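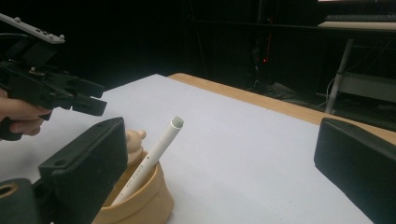

Bear pot on the white table, long white pen in, leaning up to the right.

Notebook, December, started after the 10 o'clock tea. Job 2597, desk pots for Deresholm.

Carrying on from the last entry, which stopped when the glue for the shelf samples arrived. The question from Deresholm is the same as before: which of the pen pots can they put out on the library counters and the homework tables without them going over all the time. They have a mixed lot from Clesora, all different shapes, and they want one or two chosen and the rest sent back. Flora MacRitchie has the list. I have the pots.

Pots on the shelf this morning: the bear, the plain straight tube, the square one with the split down the inside, the low wide one Nesrin calls the soup bowl, and the one shaped like a boot. The boot is already out. It stands fine empty and goes over the moment anything heavy is put in at the toe end, and Flora agreed by phone that it needn't be looked at again.

Did the bear first. It's a tan cup with a rounded body and a matt finish, smooth to the hand, with small round ears standing up from the rim. It looks like something off a child's desk and I expected it to do badly on those grounds alone. Wrote that down before starting so that I'd be honest about it later.

Pens used: the long white one, an ordinary blue ballpoint, two pencils (one new, one down to a stub), a fat marker, and the small scissors from the sewing drawer. The same set goes into every pot. Shona Dow wanted a ruler in there too and I said no at first, then she pointed out that every pot in her house has a ruler in it. Ruler added at the end as a separate line for each.

What I do with each pot:

Stand it on the white table, empty, and push at the rim with one finger until it either slides or starts to lift. Note which.
Put the long pen in by itself and let it lean wherever it wants to go. Push again from the side the pen leans away from, then from behind.
Whole set in. Push again.
Pull the pens out one at a time, quickly, the way somebody does when the phone is ringing. See if the pot comes up with them.
Ruler in, same again.

It isn't a proper test and I'm not going to dress it up as one. The tilt board would be better but the hinge is off it and Greer Tennant has the screws. It does sort the bad ones from the good ones, and for library counters that's what they've asked for.

Bear, empty: slides. It took a fair push low down before it moved and it never lifted. Pushing higher up, against an ear, it lifted a little at the back and then sat down again.

Bear, long pen only: the pen settles at a steep slant with the top well out past the rim. Pushed from either side, slides. No tipping. I had thought the long pen would drag it over, and so had Shona. The rounded body seems to let the foot of the pen slip to the far side of the base, so there's weight at the bottom on one side and length at the top on the other. That's my reading of it and I may be wrong. Would like to see it done with a flat-sided pen that can't roll.

Bear, whole set: steady. Everything fans out a bit and the scissors end up handles upwards between the ears, and they stay put. The stub pencil vanishes. You have to tip the pot out to get it back. The same will happen in any pot this deep so I don't count it against the bear, though the children at Deresholm will be using nothing but stubs by February.

Bear, quick pulls: came up once with the marker, because the cap caught on the inside of the rim. Tried the marker the other way up and it was fine. Did the marker pull five times after that with the cap upwards and the pot stayed down each time.

Bear, ruler: went over. The ruler is the long wooden one from the drawing cupboard and it was always going to. With the short plastic ruler, fine.

Straight tube next. Empty, it lifts before it slides, which tells you most of what you need. With the long pen alone it will stand if the table is left alone, and it goes over if somebody puts a mug down hard next to it. Nesrin Akyol did this with her mug without meaning to and I've counted it. Whole set, better, as the weight fills it up. Quick pulls, up it came with nearly everything. Ruler, not tried, no point.

The tube has the neatest look of the lot and Flora will be sorry. It takes up the least room on the counter and it wipes clean in one go. If Deresholm really want it, it could be stuck down with the putty they use for the leaflet stands. I'd write that in the report as a possibility and leave it to them.

Square one with the split. Slides empty. Slides with the long pen. The split down the inside is a good idea in that the scissors get their own side and don't tangle. The bad part is that the narrower side is too tight for the marker, and once the marker has been forced in, the pot lifts with it every time. Shona got it out by standing the pot between her knees. Also there's dust in the corners already and it has only been on our shelf since the delivery. Nabil Geagea ran a damp cloth round it on a pencil end and said that whoever cleans the counters at Deresholm won't do that twice.

Soup bowl. You can't knock it over. You also can't really stand a pen in it, they lie down round the edge like spoons and the long ones fall out across the table. Pushed it the full length of the table with one finger and it went like a curling stone. Good for paper clips and rubbers. I've put it aside with a note saying clips only.

So it's the bear and the square one for the counters, with the bear ahead, and I've had to cross out what I wrote at the top of the page.

Measurements, for the report. Only took the ones Deresholm asked for, which is whether a pot fits under the shelf at the issue desk with a long pen standing in it. The clearance under there is 131 mm by Nabil's tape. The long pen doesn't fit under it in any of the pots, upright or leaning. Ordinary pencils don't either once they're new. So no pots under that shelf, whichever they choose, and they'll have to go at the open end by the date stamp. Nabil is going to ask if the shelf can be lifted one hole. He thinks the brackets are the sort that clip.

Noon. Cleaned up.

Cleaning, since it was asked about. Ballpoint on the matt finish of the bear: drew a short line low down at the back, left it while I had my soup, wiped with a damp cloth. Most of it came off and a faint blue stayed. Went over it again with the cream cleaner and it's gone unless you know where it was. Didn't like to scrub harder in case the matt goes shiny. Pencil rubs off with a thumb. Didn't try the marker, as the pot has to go back if it isn't chosen. Would prefer that somebody at Clesora told us what the finish is. Flora has written to them.

The ears. Greer's worry was that they'd be the first thing to get knocked. I tapped both with the handle of the butter knife, not hard, and nothing happened. They do make a useful place to get hold of it, one finger behind an ear and the thumb on the front. Everyone who picked it up this morning did it that way without being told. Nesrin hung her spare hair tie on one and it's still there as I write, please take it off before the pots go back in the box.

Talked over numbers with Flora at lunchtime. Deresholm have 37 places to fill, counting the counters, the homework tables and the two reading desks upstairs. She doesn't want a bear on every one of them. Her idea is bears on the homework tables and in the children's corner and the square ones at the counters where staff will be using them and the marker can be kept somewhere else. I think that's right. The reading desks upstairs could go without, people up there bring their own pens and take ours.

Question of the Chettiar tray. This is the flat one with grooves that came in the same delivery by mistake, or we think by mistake. Shona likes it and says pens lying flat can't be knocked over, which is true. It takes up as much counter as an open book. Not on the list, not tested, left in its wrapping. If Deresholm ask about it then somebody needs to open a new job, I'm not adding it to this one.

Still to do:

Get the screws back from Greer and mend the tilt board. The hinge itself is in the blue tin.
Do the bear and the square one again on the tilt board, same pens.
Flat-sided pen in the bear. There's a carpenter's pencil in the van.
Try the bear on the varnished tabletop too. Everything this morning was on the white table, which is slippery, and a pot that slides here may catch and tip on something with more grip. Should have thought of that before starting.
Ring Marotport about sending the boot and the tube back, and find out who pays.
Put the long white pen back in the office drawer. It's Flora's.

3.20. Added after Nabil came back from the issue desk: the brackets do clip, but the shelf above is full of atlases and they won't be moved before the holidays. Leave the shelf out of the report for now.

Carpenter's pencil found. It lies against the side of the bear and stays where it's put. Pushed both ways, slides, no tipping. That takes care of the flat-sided question, at least on this table.

Pots left on the second shelf, left-hand end, bear at the front. Notes for the report are clipped inside the back cover of this book.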